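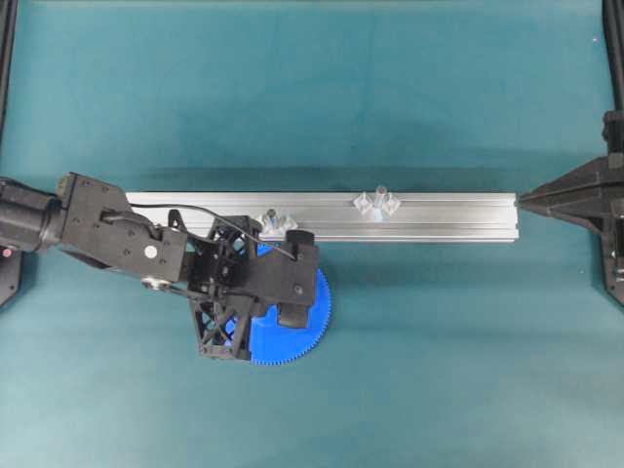

Slide 4. Arm at the rail, blue gear segment in the gripper, end fixture at right.

Start with the rail. It locates everything else, so seat it first, with the cut end up to the pointed jaw of the fixture. Trevor's rule at Ferley: if the rail has been off the table, re-zero the arm before running any part.

Clear connectors next. They sit on the top face of the rail. Clear plastic is hard to spot against bright metal - check by touch as well as by eye.

Gripper check every 2,000 cycles. Look for cracks where the lattice struts cross, then try the housing screws. The Ferley arm stood at 2,485 when we pulled its last set of fingers, and two struts had let go.

Cable. Leave the loop over the gripper slack enough for full wrist travel. Do not tie it down to the finger block.

Wipe the tabletop at shift change. Dry cloth only.

Pause for questions on re-zeroing, then hand over to Cyril Penrose for the Durnemer cell.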